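Sindulia brings its running pod to club runners after a long winter of testing

2020-02-04

By Petronella Shezi

If you have ever stood at the side of a wet playing field in the dark, trying to coax a watch into admitting that you have in fact been running for the last half hour, you will have some sympathy with the members of the Le Roux Road Runners, who have spent most of the winter doing exactly that on behalf of the rest of us. Their reward is that they get the new Trelent foot pod before anybody else. Sindulia, the small firm that makes it, confirmed this week that the first batch of 2,000 is ready to go out, and that club members will have theirs ahead of the shops.

The Trelent is a little sensor that clips to the laces of a running shoe and measures pace, distance and the number of steps you take each minute. Foot pods have been with us for a good many years, of course, and plenty of readers will have one rattling about in a drawer from the days before every watch could find a satellite. They went out of fashion for a while, and then the treadmill runners and the indoor track people began asking for them again, along with anybody who trains between tall buildings and has looked afterwards at a map showing that they ran through the middle of a bank.

Sindulia's founder, Suleiman Onuoha, is firmly in that last group. He told me over a very large pot of tea that he used to do his lunchtime miles around the back of an office block, and that his watch credited him with a pace he could not have managed on a bicycle. "I was delighted for a week," he said. "Then I ran a proper race and found out what I was really worth." He began putting together a pod of his own in the evenings, and the first one that worked well enough to show to a friend was finished in October of the year before last.

A good deal has changed since that first attempt. The clip, which testers complained about loudly and at length, has been redrawn so that it slides under two rows of laces and shuts with a press of the thumb. The early version had a habit of working loose on hills, and one of the club's fell runners lost hers in a bog and went back the next morning with a garden rake to look for it. (She didn't find it, and Sindulia sent her another.) The new clip has a lip on the underside, and I can say from a fortnight of my own plodding that it stayed where I put it, even through a rather undignified scramble over a stile.

The battery is a coin cell of the kind sold in any chemist or supermarket, and changing it needs nothing more than a coin to turn the cover. I know some people would sooner have a charging lead, and Suleiman tells me this was the longest argument of the whole project. He came down on the side of the coin cell in the end because he wanted something that could sit in a kit bag all summer and still wake up when it was wanted. I have some fellow feeling there. I already have a watch, a chest strap, a bike light and a telephone all wanting their turn at the plug, and I was quite glad not to be introduced to another cable.

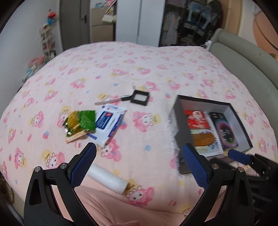 Issue 3

Setting up is pleasantly dull. You shake the pod to wake it, ask your watch to look for a foot pod, and wait for the two of them to find each other. It speaks both of the usual wireless languages, so it ought to get along with most sports watches and cycling computers made in recent years, and with the phone apps that accept a foot pod as well. Mine was found at the first time of asking by the watch and at the second by the phone, and the second one may have been my own doing, as I had forgotten to switch the Bluetooth on.

After that it is a matter of teaching it how you run. Straight from the packet it makes a fair guess, but the instructions suggest a measured run on a track, or any stretch where you trust the distance, and I would encourage you to take the trouble. I went down to the club's own track on a raw morning with a flask and did my laps in lane one at an easy jog. Before the lesson, the pod thought I was a slightly better runner than I am. Afterwards it agreed with the painted line so closely that I had no excuse left, and my parkrun predictions have been adjusted downwards accordingly.

The part that seems to have pleased the testers most is how steady the pace reading is. Satellite pace tends to wander about, particularly under trees, and it is maddening to be told you are sprinting and strolling in the space of the same hundred yards. With a pod on the shoe, the number on the wrist settles within a few strides of a change in speed and then stays settled. For people doing short repetitions this makes a great difference, and the club's Tuesday-style sessions (they move about the week according to who has the floodlights) have apparently become a good deal more orderly now that everybody can see when they have gone off too fast. Whether they slow down when they see it is another matter.

It is less happy on very rough ground. On the moor paths, where one step is a hop and the next is a sort of controlled fall, the Trelent lost a little of its certainty and gave me a shorter distance than the map did. Suleiman was quite open about this when I mentioned it. He says the pod was made with roads, tracks and treadmills in mind, and that he would still tell a fell runner to trust the satellites for distance and use the pod for cadence. An update is being worked on that may help. He was not prepared to put a month to it, and I thought the better of him for that.

The testing itself was run in an agreeably old-fashioned way. Each member who took part was given a pod and a notebook, and asked to write down the shoe, the route, the weather and anything that had annoyed them. By the end of the winter the club had handed back notes on 1,355 separate runs, some of them neat enough to frame and some of them plainly written in a car with the heater on. Sindulia has typed up the lot. I was allowed to leaf through a few of the books and I enjoyed them very much, not least the one in which the entries for an entire month read "cold" and nothing else.

There was some useful plain speaking in there too. Several runners said the first flashing light was far too bright for dark mornings and made them feel like a small ambulance, so it has been dimmed and now goes out altogether once the pod is paired. Others asked for a choice of colours. They have been given grey and orange, with orange winning comfortably among people who have ever dropped something in long grass. The casing is sealed against rain and puddles, and a rinse under the tap after a muddy run is all the cleaning it needs, though it isn't meant for swimming and the leaflet is quite stern on the point.

The pods are being put together by Prenix, a workshop better known round here for bicycle computers and lap counters, which has taken on the assembly and the packing and will also deal with repairs. That last part matters more than it might sound. Anyone who has tried to get a small gadget mended will know the feeling of being advised, very politely, to buy a new one. Sindulia's promise is that a broken clip or battery cover can be replaced by post, and that spare clips will be sold on their own in packs of two.

Demand looks healthy already. The waiting list had reached 2,784 names when I last asked, so some people will have to wait for the second batch, and Suleiman was a little anxious that I should say so clearly. Members of the Le Roux club come first, then everyone else in the order they signed up. There is no need to write in again if your name is down, and sending a second form won't move you up, though I gather a number of hopeful souls have tried it.

For those who would like to have a go before parting with any money, the club is lending out a handful of pods at its beginners' evenings through the rest of the month. You'll need your own watch or phone, shoes with laces (the pod has nothing to hold on to otherwise) and something warm to put on afterwards. The groups are friendly and the slowest one is properly slow, as I can confirm from having been towards the back of it. Tea is provided in the pavilion, and Suleiman has promised to come along to as many of the evenings as he can manage with a bag of spare batteries and, if past form is anything to go by, a very large cake tin.

Names for the loan pods are being taken at the club desk before each session. Notes from readers who are already using a foot pod of any make are welcome at the usual address, and we will try to print a selection alongside the longer review once I have worn mine for a few more weeks and, with luck, a drier half marathon.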